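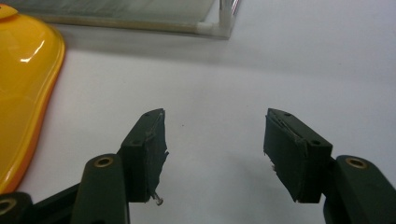 Fingertips with worn pads, left and right. Note the screw at the bottom of the left pad.

Subject: Re: pad inspection, what limit do we write?
From: Miklós Sipos

Dear Meenakshi, dear all,

Meenakshi Lodhi wrote:
> In draft 2 the clause says only "replace pads when worn". At Javitz
> every operator reads this differently. One changes them at 400 cycles,
> another has passed 600 and is still content. Can we put a number?

I would be careful with a number alone. On our Skandanmont bench the log of one pair stopped at 644 cycles, and a different pair was finished much earlier, so the count tells when to look but it does not tell what is acceptable.

My proposal for the clause:

"Pads shall be inspected every 400 cycles with the gripper open and empty. A pad shall be replaced if threads are loose at any edge, if an edge is curling or peeling, or if a fastener stands out beside the pad. Both pads shall be replaced together."

By this text the fingers in my picture fail, the left one on three points. The frayed edge is maybe a matter of taste, but for the screw I would not accept any discussion. It can scratch the part, and also the table.

One question remains open for me. Should the bushings be checked in the same visit, or do they belong to the yearly service? The Pathak people keep them separate and I do not know their reason.

Please send comments before the end of July, I will then prepare draft 3.

With kind regards,
Miklós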